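Numar gripper – trigger fault, project report

Tested in a bedroom, clothes piled on the bed. Hand-held unit, two yellow fingers.

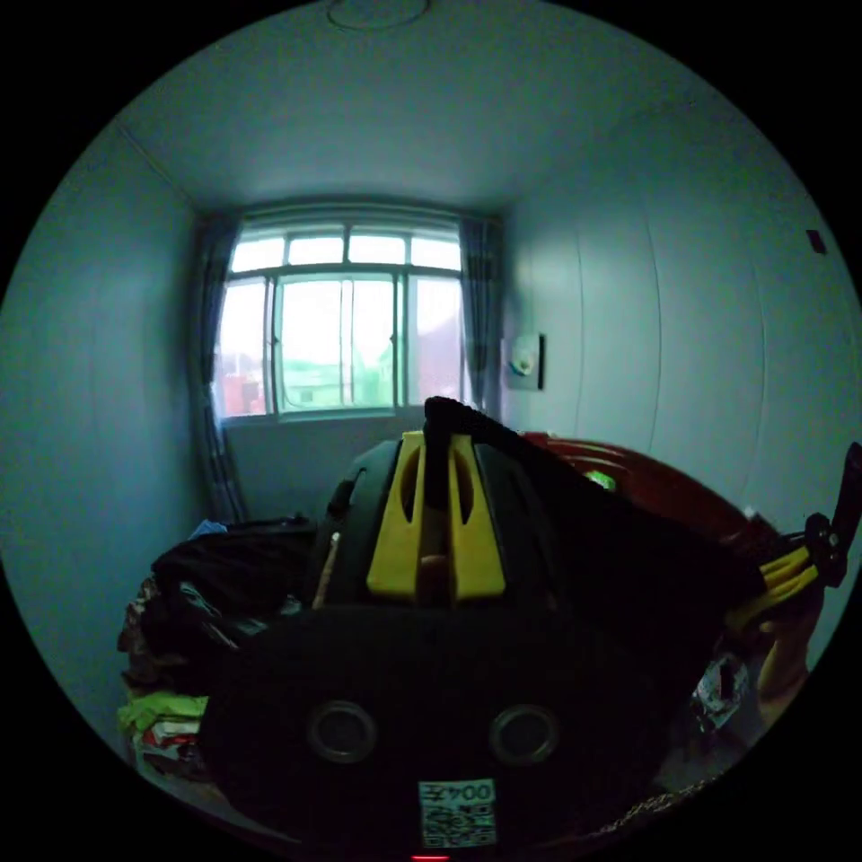 What went wrong
Fingers stopped closing all the way after 20 grasps. No error in the log. Recording kept going so we lost 5 runs before anyone caught it.

Cause
Set screw in the handle backed out – we never put threadlock on it. Our fault. Trigger travel down to 89 percent, enough to drop thin shirts.

Fix
New screw, threadlock, check evry 40 grasps. Still to do: a warning in the Bekari script when the fingers dont reach zero.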